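Home | Files | Data card | Issues | Changelog

# Rendbridge Tabletop: dishes and small containers on cardboard
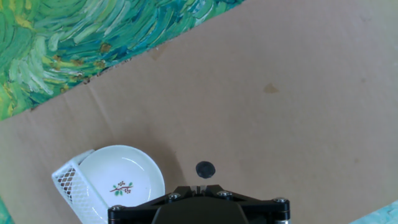
Rendbridge is a set of 898 short recordings of everyday tableware being moved around on a covered table. I keep the files in order and wrote this card. I did not choose the name, and I would not have called it a benchmark, which an earlier version of this page did. That word is gone now.

## What is on the table

Plates, mostly. Small plastic containers, some solid and some mesh. The plates are household ones, a few plain and a few with a printed or painted motif in the well. The work surface is flat cardboard, and it gets creased and stained like any cardboard does. We never swapped sheets on a schedule, so a given stain or fold can show up across many recordings. If your model does suspiciously well at guessing where things are, check whether it has learned the cardboard.

Parts of the surroundings show past the cardboard too, including painted surfaces with heavy green brushwork. Crop them or leave them in, but say which in your write-up.

## Splits

- train: 486
- held out: 392
- the remaining recordings are set aside as unusable, listed in `excluded.txt`

The held-out part is large on purpose. Small test sets flatter everybody. Theophilus Dogbe argued for a more usual ratio and he may have been right about training, but I have seen too many results that hang on a dozen easy clips.

## Labels

Each recording has one line of text saying what was to be done: "put the container on the plate", "move the plate away from the container", and so on. The lines were written before the recording was made. They tell you the intention. Whether the thing got done is in a separate column, `outcome`, filled in by one person in one pass. We rechecked 74 of those entries and disagreed with over a tenth. Treat the column as a rough guide.

Object names are loose. "Container", "basket" and "box" were used by different people for the same items, and "dish" sometimes means a plate and sometimes a bowl. The Mahama word list in `names.csv` merges the worst of these. It does not merge all of them.

## What I would not use it for

Claims about kitchens. There is no sink, no stove and no clutter of the kind people live with. A plate on cardboard is easier to handle than a plate in a stack, and glossy glaze under one set of lamps tells you little about glaze by a window.

I would also leave it out of any comparison with Nukari. The two are often listed side by side and they measure different things. Nukari counts a plate as placed if it ends up inside a marked zone. We have no zones.

## Known problems

- File times are wrong for everything recorded in January.
- Two plates share the ID `plate_03`. Fixing it would break the Soltarard loader, so it stays until the next version.
- `outcome` is blank in places. Blank means nobody filled it in. It does not mean failure.

Corrections are welcome through Issues. Please give the recording number, and open the recording before you write.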